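Slide sandals on a small two-level rack – how to stop them sliding off and overlapping

Posted in Entryway and Closet Storage, Sultville Household Board

Stella Kombo
Member since March

I keep a small rack by the back door. Black wire or metal frame, pale wooden board. It was bought as a generic shelf riser and was never meant for shoes. I want it to hold slide sandals only. We have black pairs and a dark green pair, all the same general type, with one wide strap and no heel.

Two problems. First, the sandals on the rack end up overlapping, because the strap is the widest and tallest part and they all tend to get put down facing the same way. Second, the ones that don't fit stay on whatever surface is closest and the pairs get separated. The black ones are hard to match up once that happens.

I have the rack on a butcher-block tabletop while I work out the arrangement, so I can see everything at once before it goes back on the floor.
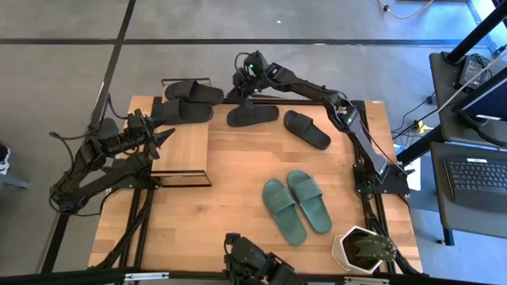 Black slides on the rack and beside it, before sorting.

What I would like to know: is it better to store these heel to toe, side by side, or stacked sole to sole? And does the board need a liner? The rack opening is 13 inches wide. I can't go wider because of the door swing.

Retamal_closets

Measure the strap width first. On a foam slide the strap usually sticks out past the sole on both sides, so the strap decides how many fit, and the sole width tells you very little. Put one pair side by side on a table, both facing the same way, and measure across the straps. Then turn one of them around so the toe of one is beside the heel of the other and measure again. The second number is normally smaller.

For a typical adult slide I get a bit over 4 inches per sandal at the strap. In a 13 inch opening that gives you one pair with clearance, or three single sandals with almost none. Three singles is no use to anyone, so plan on one pair per level, heel to toe. Black on the two levels and the dark green on the floor underneath, if the legs leave room. Green is easy to pick out anyway, so it can go in the worst spot.

Sole to sole stacking works for a suitcase. On a rack the top one rocks on its footbed and falls off when the door closes.

As for overlapping, it comes from setting them down with both straps at the same end. Alternate the direction and it mostly stops.

Liner: yes, if the board is smooth. I use ribbed shelf liner, the Flomwood kind sold by the roll, cut 1/4 inch short on each side so the edge doesn't curl over. No adhesive. Wash it in the sink when it gets gritty.

For matching the black pairs, put a dot of paint marker on the inside of each strap. One dot for the first pair, two for the second. If they are different sizes, check the number on the sole before you bother with dots.

dunlevy400

just get a basket. we have one by the door in Drescombe and everybody throws theirs in. takes 6 seconds to find yours

Stella Kombo

Measured. Side by side facing the same way the straps were touching the frame. Heel to toe they clear it. I will go with one pair per level and the green pair underneath. The board is smooth, so I'm cutting a liner tonight.

A basket was the previous system. The sandals at the bottom stayed damp and picked up sand from the ones on top – I would rather not go back to it.

Retamal_closets

Good. If the rack walks when you pull a pair off, put felt pads under the legs on a wood floor, or rubber ones on tile.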